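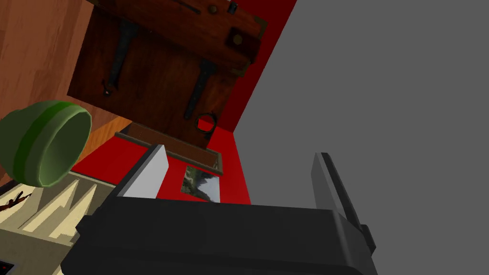 Slide 1. Equipment budget, Trudthorpe site. Draft went round on 2nd November, so most of you have seen the totals. I'll go quickly.

Slide 2. The Poltel quote. Gripper is $2,109. Mészáros came in at $1,838 for a two-finger model. Pause here. Neither price includes the mounting plate or the cable, and I had to ask twice to find that out. Add $450 to either one.

Slide 3. What the simulator buys us. Less than the sales deck says. A rendered chest has whatever weight somebody typed in. Fine for checking reach and finger opening – I would not sign a purchase order on it.

Ask the room: who has seen a grasp success figure from real parts? Wait for hands.

Slide 4. Nakden service plan, $2,000 a year. Nearly the price of the gripper. Their response time is "best effort". Read that line out loud.

Slide 5. My ask. Rent one unit, run it on our own parts until September, then decide. No second arm in this budget. If they push on the volume discount – we don't have volume.

Skip slide 6 if short of time. Spare finger prices are in the handout.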